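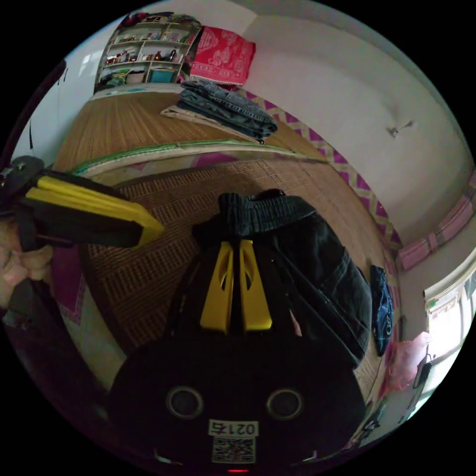 Which draws does the Binodby results file cover?

The file covers the main evening draw of the Binodby prize lottery, from the first draw in March to the most recent one held before publication. Raffles and scratch cards are excluded.

Binodby Draw Results: Data Card

Released Thursday, August 15, 2019, by the records office at Stenomance.

Contents

The file holds 800 rows, one for each prize tier in each draw. Columns give the draw number, the tier, the stake, the prize per winning ticket and the number of winning tickets. Amounts are in whole dollars, before tax. Names and addresses of winners are not included.

We use cookies to improve your visit. Accept | Manage settings

Known gaps

Prizes under $40 are paid at the counter and are recorded as a daily total only. The rows for draw 109 were entered by hand from the signed results sheet and later checked by Anum Jadoon. Unclaimed prizes carry the code U until the claim period of 100 days has ended.

Use

The file may be copied and shared with credit to Stenomance. It may not be used to confirm a winning ticket; ticket holders must apply to the claims desk.

Contact

Corrections should be sent in writing to Hammad Bugti, Records Office, with the draw number and tier.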